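Wednesday, Bandara cell, sim bench

Went through the Bulia cell rules against the model before anyone writes motion code. Rule 3 is the start pose: gripper open, fingers down, well clear of the table. Set it as the default.
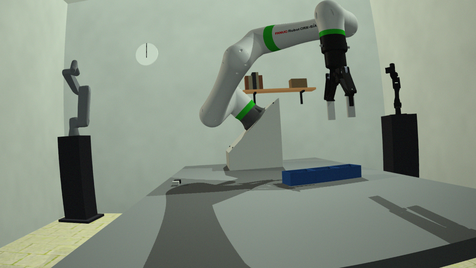 CRX-5iA at start pose, fingers open.

Rule 2 says names in the scene file must match the labels on the arm. Two were wrong, fixed both. Lidatero export still drops the joint limits, so check them by hand after each import.

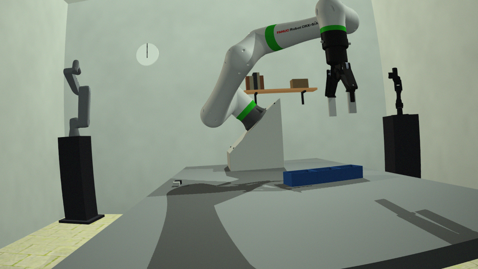
Keep-out zones are next. I want them drawn round fixed items first, then round anything a person might move. The blue tray with the compartments sits near the back edge, to the right of the mount, so it gets its own zone and the shelf on the wall gets another. Margin 28 mm for now. Ask Tornora if their template uses the same.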